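Ce que les démonstrations ratées ont à nous apprendre

Tribune, samedi 27 juin 2020

Il y a une habitude, dans notre petit monde de la manipulation robotique, que j'ai longtemps partagée et dont je voudrais dire ici du mal, sans trop de méchanceté, puisqu'elle part d'une bonne intention. On enregistre des démonstrations, un opérateur conduit les deux bras, le robot mémorise, et le soir venu on fait le ménage : tout ce qui a hésité, tout ce qui s'est repris en route part à la corbeille. On garde les beaux gestes. Le jeu de données est propre, la courbe d'apprentissage descend gentiment, tout le monde est content.

J'ai fait cela pendant des années, et je l'ai enseigné (que mes anciens étudiants me pardonnent). Sur le projet Lullon, nous avions recueilli 613 démonstrations d'une tâche de cuisine toute bête : sortir des petits pains vapeur d'un cuiseur et les poser sur une assiette. Notre premier tri avait été sévère. Le modèle entraîné sur ce qui restait était d'une élégance rare tant que tout se passait comme prévu, et parfaitement démuni dès qu'un pain glissait un peu de côté. Il refermait les doigts sur du vide, remontait, allait déposer son vide sur l'assiette avec beaucoup de soin, puis recommençait. On riait la première fois, moins la dixième.

C'est en remettant dans le lot 32 démonstrations écartées, de celles où l'opérateur manque sa prise, recule, change d'angle et y revient, que nous avons vu le comportement changer. Le robot s'est mis à réessayer. Maladroitement, certes, avec des détours qui feraient lever les yeux au ciel à n'importe quel cuisinier, mais il réessayait ! Je ne prétends pas que ce soit une découverte, l'idée que l'on apprend à se corriger en voyant quelqu'un se corriger traîne dans la littérature depuis longtemps. Ce qui m'étonne, c'est le peu de place qu'elle occupe dans nos pratiques de tous les jours.

On m'objecte, et l'objection est sérieuse, qu'un modèle imite tout, y compris l'erreur. Si on lui montre des prises manquées, il apprendra à manquer ses prises. C'est vrai quand on mélange sans réfléchir. Nous marquons donc à la main l'instant où l'opérateur commence à se rattraper, et l'apprentissage ne porte que sur la suite. Le travail est fastidieux, je ne le cache pas, et il demande une personne patiente qui sache reconnaître une reprise d'une simple hésitation. Deux annotateurs ne placent pas toujours la marque au même endroit, ce qui nous a valu de longues discussions autour de la machine à café.

On m'objecte aussi le coût. Les collègues de Josedlow, avec qui nous échangeons volontiers, préfèrent accumuler : leur objectif est de 2 000 démonstrations par tâche, en comptant sur le nombre pour couvrir les cas difficiles. Je comprends la tentation, et je serais bien hypocrite de dire que je ne les envie pas un peu. Mais si ces démonstrations sont triées comme nous triions les nôtres, la quantité ne fera que répéter le même beau geste, et le pain qui glisse restera un inconnu.

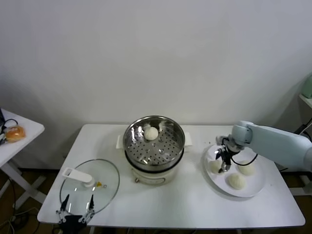

Je tiens d'ailleurs beaucoup à ces petits pains, dont on s'amuse parfois dans les séminaires. Un cube de plastique se laisse attraper n'importe comment ou presque. Un pain vapeur est rond, tendre, il se déforme sous les doigts, et le panier du cuiseur a un rebord qui gêne l'approche. Avec 4 pains à transférer, dont trois vont se partager l'assiette avant l'arrivée du dernier, il faut en plus trouver de la place pour chacun et ne pas bousculer les voisins. Il y a le couvercle en verre à poser quelque part sur la table, transparent, donc pénible pour la vision. Tout cela tient sur un plateau blanc de dimensions modestes, et je ne connais pas beaucoup de bancs d'essai coûteux qui posent autant de questions à la fois.

Je plaide donc pour une chose assez modeste. Quand nous publions un jeu de données, disons ce que nous avons jeté, et combien, et selon quel critère. Mieux encore, publions-le, dans un dossier à part s'il le faut. L'équipe du projet Hivamel a commencé à le faire ce mois-ci, avec des notes d'opérateur un peu bavardes que j'ai lues d'un bout à l'autre avec un vrai plaisir. Les nôtres suivront dès que nous aurons fini de reprendre les marques des premières séances, qui avaient été posées trop tôt.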